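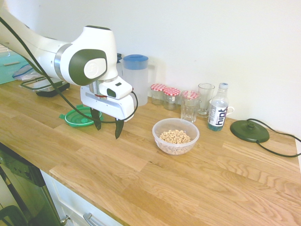 Rallberg opens its test kitchen to the public this March, and I can't wait to show you around!

I'm Dorota Kaczmarczyk, and I run the place. Our doors open at 2 p.m., we have room for 101 visitors, and my colleague Åsmund Solberg will be at the counter with our white robotic arm, talking through the work as it goes (he loves being interrupted, so ask away).

We've kept it a real kitchen. There's a bowl of cereal on the wood countertop, jars with checked lids, a mug, a water bottle, all the stuff you'd have at home. Our partners at Brinik are coming too, with 50 printed guides to hand out.

Kids are welcome with an adult. Please stay behind the floor line while the arm is moving. Entry is free, but do save your spot through the Rallberg visitor desk. Reporters who'd like time with Åsmund can come at noon, just tell the desk when you sign up.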